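화이트보드 한 장이 방을 바꾼다
바퀴 달린 하얀 판 앞에서 다시 배우는, 쓰고 붙이고 지우는 즐거움

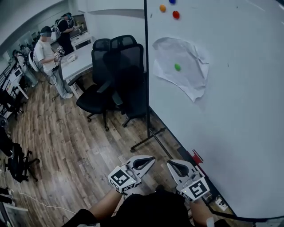
바퀴 달린 화이트보드를 처음 방에 들인 날을 아직도 기억한다. 벽에 못을 박을 필요도 없고, 마음에 안 들면 밀어서 옮기면 그만이다. 나는 그날 저녁에만 보드를 네 번 옮겼다. 창가에 뒀다가, 책장 앞에 뒀다가, 결국 의자 곁으로 데려왔다. 앉은 채로 올려다볼 수 있는 자리가 제일 좋았다!

지난 2월, 공유 작업실 '설(Seol)'에서 공간 꾸미기를 맡고 있는 바흐만 레자이를 만났다. 그는 화이트보드 이야기가 나오자마자 의자를 당겨 앉았다. "다들 책상부터 고르는데 저는 보드부터 고릅니다. 보드가 어디 서느냐에 따라 사람들이 어느 쪽을 보고 앉을지가 정해지거든요." 그가 권하는 건 검은 금속 다리에 작은 바퀴가 달린 스탠드형이다. 나뭇결 바닥 위에서는 흰 판과 검은 테두리가 또렷하게 살아나고, 등판이 메시로 된 검은 사무용 의자를 곁에 두면 색이 저절로 맞는다.

그런데 정작 내가 반한 건 자석이다. 주황, 파랑, 빨강. 손톱만 한 동그라미 몇 개가 위쪽에 붙어 있으면 아무것도 적지 않은 판도 허전해 보이지 않는다. 바흐만은 색마다 뜻을 정하는 방식에는 시큰둥했다. 자기도 해 봤는데 2주 만에 다 잊어버렸다고 한다. 지금은 손에 잡히는 대로 쓴다. 나도 그렇다.

종이를 붙이는 일에 대해서라면 할 말이 더 많다. 반듯한 메모지만 붙이라는 법은 없다. 구겨진 흰 종이도 판에 납작하게 눌러 두면 주름 사이로 그늘이 지고, 찢긴 가장자리가 살짝 말려 올라온 모양이 꽤 근사하다. 거기에 초록색 작은 공 하나가 가운데 놓이면, 글쎄, 나는 이런 걸 한참 들여다보는 사람이다. 흰 바탕에 초록은 하나면 충분하다.

작업실의 오랜 회원인 압둘라만 아메가시는 글씨파다. 그는 생각이 막히면 보드 앞에 선다. 앉아서 쓰면 글씨가 작아지고, 글씨가 작아지면 생각도 쪼그라든다는 것이 그의 지론이다. "팔을 크게 움직여야 합니다. 어깨까지 써서요. 한 줄을 쓰더라도 크게 쓰고, 틀리면 손바닥만 한 지우개로 시원하게 밀어 버리는 겁니다." 옆에서 듣고 있던 바흐만은 그래서 마커가 남아나질 않는다고 투덜거렸다.

관리는 어렵지 않다. 하얀 판에는 어느새 희미한 점과 얼룩이 남는데, 마른 천으로 먼저 훑고 남은 자국만 물을 조금 적신 천으로 닦으면 대개 없어진다. 오래된 마커 자국은 그 위에 새 마커를 덧칠한 다음 곧바로 지워 보시길. 처음 해 보고 어찌나 신나던지, 멀쩡한 구석까지 칠했다 지웠다를 반복했다. 거친 수세미는 쓰지 말 것. 표면이 한번 긁히면 잉크가 그 틈으로 스며든다.

자리를 잡을 때는 바닥부터 본다. 바퀴가 지나갈 길에 전선이 있으면 한쪽으로 걷어 두고, 위치가 정해지면 바퀴를 잠근다. 잠금장치가 없는 제품이라면 벽을 등지게 세우는 편이 안정적이다. 보드 앞에는 두 걸음쯤 여유를 두자. 물러서서 전체를 볼 수 있어야 쓰는 맛이 난다.

인터뷰를 마치고 나오는데 압둘라만이 보드 한쪽에 큼직하게 '26'이라고 썼다. 무슨 숫자냐고 물으니 이번 달에 끝내고 싶은 일의 개수란다. 바흐만이 지우개를 집어 들었고, 둘은 그중 몇 개가 정말 필요한 일인지를 두고 내가 신발을 다 신을 때까지 옥신각신했다.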